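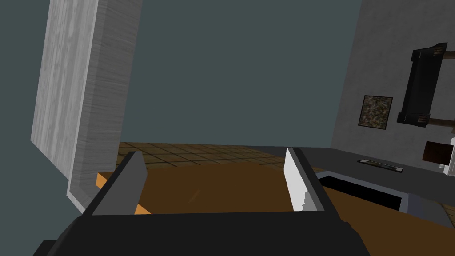 My sister-in-law paid a man 600 dollars to walk across her field with a stick, and I was the only one in the family who thought this was worth a conversation. Letay Wako is not a foolish woman. She ran the parts desk at a tractor dealer for most of her working life and could smell a padded invoice through the envelope. But her well had gone dry in the summer, and a dry well does something to people. I drove out to Porlow to talk her out of it and found the check already written, lying on that brown wooden surface in her kitchen, the one with the thin orange strip down its left side, next to the tall gray cabinet. She had put a coffee cup on the check, as if I might grab it.

"He found the Rathnayakes' water," she said.

"Somebody was going to."

"He found it in ten minutes."

"Then he's making a very good hourly rate."

She moved the cup a little closer to the middle of the check.

I should say what I believed that morning, so I can't pretend otherwise later. I believed that if you drill a hole in that valley you get wet. My late brother believed it too, and he had lived on the place. There's a layer of gravel under the whole south side of the road. A man with a stick could point at the mailbox and be right.

The man with the stick was named Stellan Sjöberg, and I had prepared myself for a beard. I was ready for a leather hat, too, and some talk about energy. What got out of the truck was a tired person in a windbreaker with reading glasses pushed up on his forehead. He shook my hand and asked if there was a septic tank he ought to know about. I didn't like how sensible that was.

"Do you give refunds?" I asked him.

"If it's dry, I do."

"Has it ever been dry?"

"Four times," he said. "One of them was my own place."

I have since decided this was the best sales line I ever heard. A liar says never. A better liar says four, and throws in his own yard.

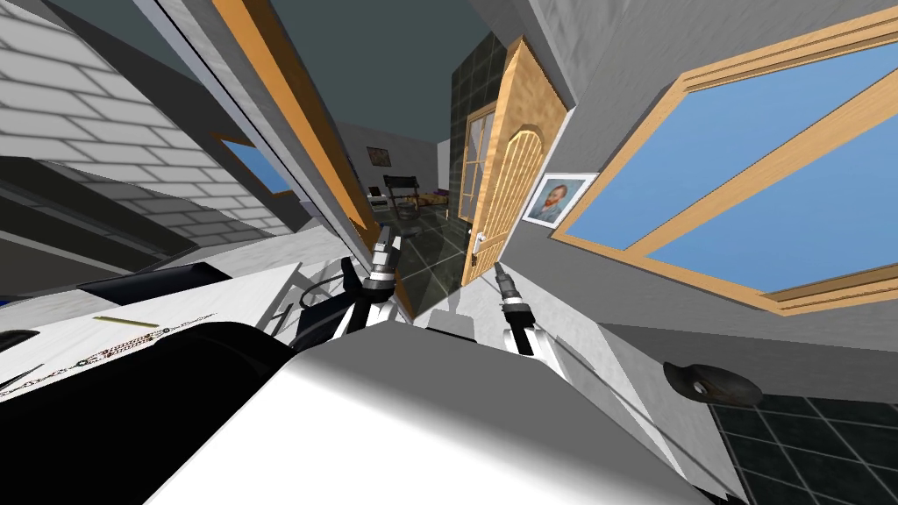
He cut his stick from the willow by the ditch, a forked one, and trimmed it with a pocketknife while Letay stood there holding her elbows. Then he walked. He went up along the fence and back down by the old chicken house, slowly, the way you'd look for a dropped earring. I walked behind him. He didn't mind, or said he didn't.

I watched his wrists. Everything I had read said it was in the wrists. You hold the fork spread apart so it's already under strain, and the smallest turn of the hand will make it dive. The person holding it may not even know. That was the kind explanation, and I was keeping it in reserve in case I ended up liking him.

By the second apple tree the stick went down.

"Here," he said.

"Why here?"

"I don't know."

"You must have an idea."

"I've had lots of ideas," said Sjöberg. "They weren't any good, so I stopped telling them to people."

He pushed a bit of lath into the ground and wrote a number on it with a carpenter's pencil. Forty-four. Feet, he meant. I told Letay that the drillers would go past it if they had to, and that when they hit water at 70 he'd say he meant the damp part. She told me to go and check on the dog.

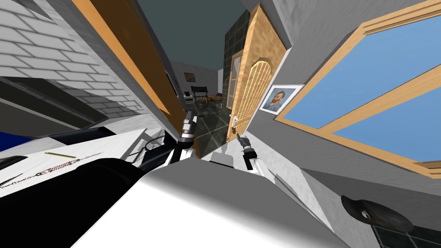 The drilling outfit was called Mikala, and they couldn't come for three weeks. I used the time badly. I went to the county office, where they keep a card for every well anyone has bothered to report, and asked to see the south side of the road. The clerk brought me a drawer. I sat there with my lunch in my coat pocket and wrote the depths down in a column, and what I wanted was a nice flat column, every well at 40 or 50 feet, so I could lay it on Letay's table and say there, that's your wizard.

It wasn't flat. The Mavari place had hit water at 31. The next farm over had gone down past 200 and quit. Two holes had been drilled in the same pasture, and one was good and the other was dust. My gravel, the gravel my brother and I had been so sure of for so long, was there on some cards and missing on others, with no pattern I could see.

I looked for Sjöberg's name and didn't find it, of course. There's no line on the card for that. So I couldn't prove that he was right more often than a man throwing his hat, and I couldn't prove that he wasn't. I ate the lunch in the car.

It did cross my mind that he could read the same cards. Anybody could. You sit in that office for an afternoon, you learn which pastures are good, and then you go and have a feeling about them. I liked this theory a lot. I called the clerk the next morning and asked if a man named Sjöberg had ever been in. She said I was the first person to open that drawer since January, and was I by any chance the one who had left an orange in it. 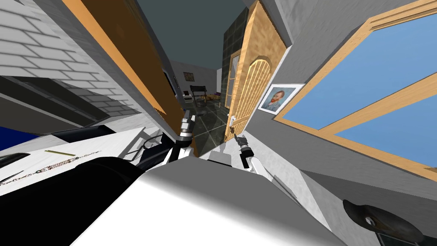
The hole

They drilled on 16 September 2023. I know the date because I have the invoice, and I have the invoice because I paid half of it, and I paid half of it because of a remark I'd made about hats. My share was 1,806 dollars.

Sjöberg wasn't there. Letay had asked him and he'd said he had a dentist's appointment. I found that suspicious and then couldn't think what I suspected.

The driller was a young fellow who called out the depth every time he added a length of pipe. Twenty. Forty. The stuff coming up was gray and dry and I felt, I'm sorry to say, quite cheerful. Letay had brought a kitchen chair out and sat in it with her purse on her lap.

Then it came up wet. He shut things down and measured.

"Forty-six," he said.

"Forty-six," I said to Letay.

"I heard him."

"It's not forty-four."

She looked at me for a good while. Behind her the water was running down the slope toward the chicken house, brown as tea, and the dog had gone to stand in it.

"Go and get another chair," she said.

I went and got one. On the way back I stopped at the second apple tree and pulled the lath out of the ground to check the number, in case he had written it badly and it was a six. It was a four. I put it in my coat and it's still there, and I've been meaning to ask somebody how they measure these things, from the top of the casing or from the grass.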